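Site Visit Report: Cardiac Catheterization and Echo Suite, Lundthorpe
May 24, 2021

The unit reopened in March after a refit of its two procedure rooms. The visit covered the echo room, the catheterization lab, the recovery bay and the reading area. No patients were on the tables during the tour.
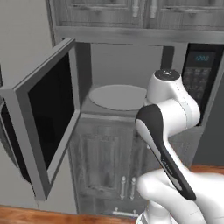
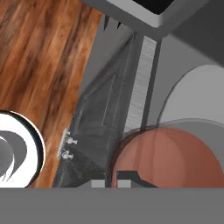
Room layout took up the first part of the tour, as the refit had been driven by it. In the old echo room the ultrasound cart stood on the patient's right and the sonographer reached across for the apical views. The cart now stands on the left, and the stretcher has a drop-out section under the cardiac apex. Door swing was the other point raised. A hinged door needs its full arc kept clear, and a microwave door swung wide open to the left, as in the first picture, takes up the approach on that side in the same way a contrast warmer door does beside a procedure table. The unit has moved its Zadance warmer so that the door opens toward the wall, clear of the table and the injector.

The catheterization lab holds a single-plane system with a ceiling-mounted monitor boom. Lead aprons hang outside the door and are screened twice a year. The hemodynamic recorder is from Papadakis and writes directly to the reporting system. Pressure transducers are zeroed at mid-chest level before each case and again after any change in table height. Staff reported some drift on one channel, which was traced to a cable and corrected.

The recovery bay has 11 beds, 9 of them with telemetry. After radial access, the compression band is released in steps, with a site check every 30 minutes until removal. Femoral cases stay flat for longer and are placed nearest the nursing station.

The unit logged 1,294 echo studies in its last reporting year. Left ventricular volumes are measured by the biplane method, and contrast is given when two or more adjacent segments cannot be seen. Suspected apical aneurysm or pseudoaneurysm is referred for cardiac MRI, with the neck width recorded on the request. Reads are done on Lada workstations in a dimmed room. The older studies are still on a separate archive and have to be pulled by hand, so side-by-side comparison is slow. Migration is planned but had no date at the time of the visit.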